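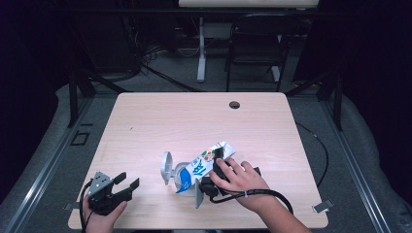

Graltside Grain Storage Sack, 30 kg
Hermetic liner for smallholder storage of dry grain and pulses

Product code: 986
Supplied by: Kapoor Farm Supply
Availability: In stock

Overview

The Graltside sack stores dried maize, sorghum, rice, cowpeas and common beans without fumigant. It consists of a woven polypropylene outer bag and a separate multilayer liner with low oxygen permeability. Once the liner is closed, insects and the grain itself use up the remaining oxygen. Feeding and egg laying stop, and most adult insects die if the seal is kept intact.

The sack is intended for households, seed groups and small traders who hold part of the harvest for later sale or for planting. It is not a drying device. Grain that goes in damp will stay damp and will mold.

Specifications

Nominal capacity: 30 kg of shelled maize
Liner: coextruded polyethylene with barrier layer, food contact grade
Outer bag: woven polypropylene, hemmed mouth, stitched base
Closure: twist and fold, two ties included
Color: natural white outer, clear green liner
Service life: 3 seasons with undamaged liner
Replacement liner: sold separately, same dimensions
Pack quantity: 8 sacks

Moisture limits

Cereals should be at or below 13 percent moisture before filling. Pulses should be at or below 12 percent. Groundnuts and other oil crops need lower values; refer to local extension guidance for the crop. The Tasance probe meter, listed under Accessories, reads maize, rice and sorghum directly. Beans and cowpeas require the conversion card packed with the meter.

Filling and closing

1. Inflate the empty liner by hand, hold the mouth shut and listen for leaks. Do not use a liner that loses air.
2. Place the liner inside the outer bag and fold its mouth down over the rim.
3. Fill in stages. Shake the bag after each stage to settle the grain.
4. Leave enough free liner above the grain to twist. Press out the air.
5. Twist the liner tightly, fold the twist over on itself and tie it at the base of the fold.
6. Close the outer bag with the second tie.

Remove cobs, stalks, stones and any sharp material from the grain before filling. Keep the sack closed for at least four weeks after filling. Each opening lets in oxygen and delays insect control.

Placement

Stand sacks on pallets or poles, away from walls and out of direct sun. Do not drag them. The liner does not resist rodents, and a gnawed liner no longer holds a seal. Patches with adhesive tape are suitable for short storage only.

Seed use

Seed for the next planting can be stored under the same conditions. Test germination on a small sample before sowing. Treated seed must be labeled, and its liner must not be used for food grain afterward.

Accessories

Tasance probe moisture meter, with conversion card
Linari drying sheet, UV stabilized, with eyelets
Replacement liner for Graltside 30 kg
Spare ties, bundle

Ordering

Sacks are sold by the pack. Farmer groups may combine sacks and drying sheets in a single order. Orders for November delivery should state the crop to be stored so that the correct instruction leaflet is included.

Page updated Sep 5, 2025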